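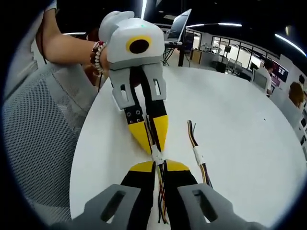 Protgate round 4 - where did Bunnag lose it?

paddock_pete
Right, I've watched the last stint three times now and I still can't work out what the Bunnag pit wall was thinking. Mahawong had the race in his pocket. He comes in for tyres with a decent lead, they send him out behind two backmarkers, and by the time he's past them the Rulico car is gone. He finished second by 2.071 and you could hear how fed up he was on the slowing down lap. Gutted for him.

gravel_trap89
They had to stop though. His rears were shot, he was sliding all over the place at the hairpin. Two more laps and he'd have been in the wall. Second was a good result with that car.

paddock_pete
Sorry, not having that. He set his best sector of the race on the lap before he came in! Shot tyres don't do that.

Marnie T
I was sat at the hairpin and I'm with gravel_trap on this one. He'd had a big wobble just before and he was taking a much wider line than earlier on. Best sector was the first one, and that's all straights, so it doesn't tell you much about the rears. Lovely day out by the way, apart from the queue for the car park (we got out at half six) and the price of the chips.

oldslicks
Everyone's forgetting the Rulico lad drove a blinder. No mistakes, looked after his tyres from the start, pounced when it mattered. Can't we just say well done to the winner for once?

paddock_pete
Fair enough, he was very good. I still think he wins nothing if Bunnag wait one more lap and let the backmarkers clear off.

kerbhopper
Has anyone done the points? I make it Vichien Mahawong on 89 and still top, but I might have missed the bonus one from Plunham.

gravel_trap89
89 is right, the Plunham bonus point is in there. So he leads the thing and we're all on here moaning as if he's been sacked.

Marnie T
Ha, fair. Bunnag did the same thing in May last year though, left him out there in traffic and then blamed the radio. So I get why Pete's cross, even if I think he's wrong about the tyres.

oldslicks
The radio really was broken that time, car 339 had the same trouble.

paddock_pete
339 had trouble with everything, it was held together with tape. Anyway, who's going to Plunham for the return round? I've got a spare seat in the car if someone will split the petrol.

kerbhopper
Me please, if you're leaving from the same place as last time. I'll bring sandwiches.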